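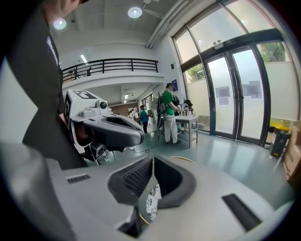

Gava Hand-Held Gripper Kit, Two-Unit Set

Home » Reviews » Data Collection Hardware » Gava Two-Unit Set

Sold by: Csizmadia
Price as reviewed: $1,306, shipping not included
Last updated: Apr 5, 2020

The sales page for the Gava promises "robot-ready demonstrations from day one." We have read that line, or one much like it, on every gripper kit we have looked at. So we bought this one at full price and used it through most of March before writing anything down.

What you are paying for

The set is a pair of hand-held grippers, a charging brick, two spare sets of finger pads and a printed calibration board. The software is a download, and you need an account to get it. There is no carrying case. Csizmadia sells one separately, and we didn't buy it.

You hold a gripper in each hand, do the job you want a robot to learn, and the kit records it. Each unit has its own camera and printed marker squares on the shell. The markers let one unit work out where the other one is. This works well enough when both are held out in front of you. Turn one wrist over to reach into a box and the tracking gets shaky, and the seller's page doesn't say a word about that.

Grip

The pads are the best part of the kit. The textured mesh holds on to thin cloth, which smooth rubber fingers tend to drop. We folded napkins and dish towels for most of one afternoon, and the few misses we had were our own fault.

The mesh also picks up lint. After 100 folds the pads looked like the inside of a dryer vent, and the grip was worse until we brushed them off. Replacement pads cost $20 a set. Csizmadia calls them "long life" and doesn't give a number, so we can't tell you how many sets a busy lab would burn through.

Weight and comfort

Csizmadia lists the kit as "lightweight." We would call it fine for short stretches. The shell is bulky and most of the bulk sits forward of your hand, so your wrists feel it before your arms do. Our testers wanted a break well before the battery did. If you plan on full shifts, plan on trading people in and out too.

Recording quality

Of the recordings we made, 68 percent passed the software's own check. Csizmadia says bad lighting explains most failures. Maybe. We got plenty of rejects in a bright room with nothing moving behind the table, and the error message was the same every time: "Pose lost." It doesn't tell you which hand.

Compared with the Doltura

The Doltura pair costs more and feels better built – the trigger is smoother and the case is in the box. Its pads are worse on cloth. For hard objects such as cups and bottles we would take the Doltura. For laundry or packing soft goods, the Gava.

Support

We sent two questions. The first was answered the next day. The second, about the "Pose lost" message, got a link to the manual page we had quoted in our question. Repairs go through the Trasdale service center, and the warranty covers the electronics but leaves out pads and trigger springs.

Should you buy it?

If your work is mostly fabric, possibly, and budget for pads. Everyone else should ask Csizmadia for a loaner first. They do lend them, though you have to email to find out.

In stock. Ships from Trasdale.
Related: Gava spare pads | Gava carrying case | Doltura two-hand set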